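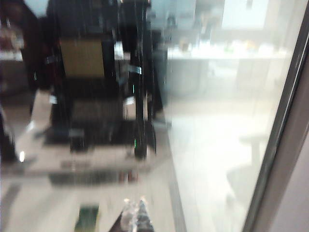
A black frame with white clips.

Augustina Amissah tunes pianos for a living, and has done so long enough that people have stopped asking what she did before. She was a payroll clerk. She changed over in her thirties, after her father's upright had gone two years without anyone to look at it, and she now keeps a list of 40 regular instruments in and near Lund. I talked to her on March 19, 2019, at Mimen, the shared building where she rents a desk for her paperwork. The pianos stay where they are, in flats, schools and church halls, and she goes to them.

I started by asking how she learned.

"I read a book first, and the book was no good to me," she said. "It was all numbers. Then I rang a man called Juraj Beneš, who tuned for the music school, and asked if I could carry his bag. He said the bag wasn't heavy. I said I'd carry it anyway."

She went out with Beneš two days a week for most of a year. For the first part of it she was only allowed to listen. He would play two strings together and ask her to tell him when the wobble between them stopped. Tuners call the wobble a beat. When two strings are nearly but not quite the same pitch, the sound swells and fades, and the swelling slows down as they come closer.

"At the start I said yes too early every time," she said. "I wanted to be finished. He would wait, and then he'd move the lever a tiny bit more and I'd hear that it had still been going. It took me weeks to hear the slow ones."

A piano has more than 200 strings, and a full tuning takes her under two hours if the instrument has been looked after. If it has been left alone for years she often has to go round twice, as bringing up one part of the piano changes the load on the rest and the first notes slip again. She books those as two visits and says so on the phone. Some callers don't like it.

"They think I'm selling them something. I tell them to ring someone else and see what he says. Mostly they ring back."

I asked what does the most harm to a piano in an ordinary home. She said heating. The wood takes up moisture in the summer and loses it in the winter, and the pitch goes up and down with it. An inside wall away from a radiator is the best spot. Pipes under the floor are the worst, and plenty of people have them without knowing.

"There's a family I go to, very nice people, and they had put theirs right over the pipes. I told them every April. In the end they moved it one metre, and that was enough. One metre!"

Her other complaint is things kept on the lid. She has taken pencils, coins, a hair slide and a library card out of the same piano on different visits. A coin on the keybed will make a key stick, and the owner will usually have decided by then that the piano is worn out.

Her views on buying second-hand are firm. A piano offered free is often not free, she says, once it has been carried down the stairs of one house and up the stairs of another. She once went to see an upright for a friend, Kwadwo Aryee, who had been promised it by a neighbour. The tuning pins were loose in their block, so they would turn and then creep back.

"He had already measured the wall for it. I felt bad. But you can't tune a piano that won't hold, and new pins would have cost him far more than a sound piano. I said leave it."

He left it, and bought a different one the following spring, from a school that was closing a practice room. She still looks after that one.

What should a buyer do who can't take a tuner along? Play every key, she said, from the bottom to the top, slowly and quietly. Playing quietly shows up a lazy action better than playing loudly does. Try both pedals and listen for a thump. Open the top and look for rust on the strings and moth in the felt. Ask when it was last tuned and who did it, and then ring that person.

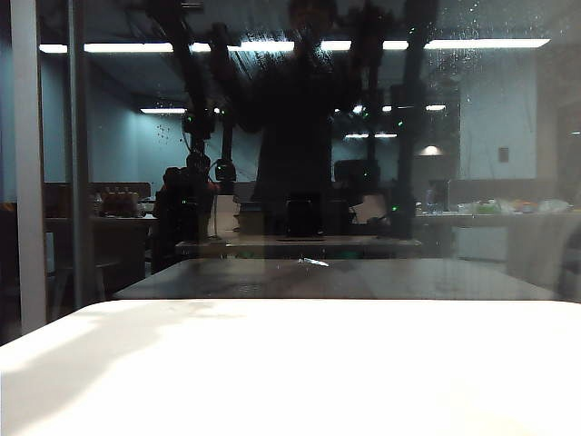
She charges the same for a student as for a concert hall, which surprised me. Her reasoning is that the work is the same. The one exception is a church hall where Pierina Bellini runs a singing group for older people. That piano gets done once a year for the price of the bus fare, and has been since the group began.

"Pierina plays very hard," she said. "She breaks a string most winters. I keep the right wire in the bag for her."

We talked for a while about electronic tuning aids. Beneš wouldn't have one in the room. Amissah has one and uses it for the first note, and sometimes as a check in the middle of the keyboard when there is a lot of noise around her. She doesn't follow it all the way up. Every piano is slightly out with itself, as she puts it, and the top and bottom have to be stretched a little to sound right against the middle. How much depends on the instrument. A small upright needs more than a grand.

"You can let the machine work it out and you'll get something decent. Then I play an octave and a tenth and some chords, and I change what I don't like. I suppose that's what they pay me for."

The trade is short of people. She knows of 8 tuners working in the area, and most of them are older than she is. She has taken on one learner, Mawuli Nartey, who came to her from a joinery firm and is better with the wooden parts than she was at his stage. He regulates the action while she does the pitch. He is still not allowed to tune the top octave alone.

"He asks me every month. I say, when you stop saying yes too early."

I asked whether her hearing had changed. A little, she said. She wears plugs when she is setting pins hard, which means striking the key with some force, and she has her ears tested each year. She doesn't listen to much music at home. Her own piano, her father's upright, was last tuned before Christmas, and she told me the middle of it had already gone off.

"I'll get to it," she said. "Mawuli wants to practise on it. He can do up to the top octave and I'll do the rest."

She had a school to be at by two and a bus to catch before that. She wrote down the name of the felt supplier she had been trying to remember earlier, Peron, and asked me to include it for anyone repairing dampers, with the advice to order more than you think you need.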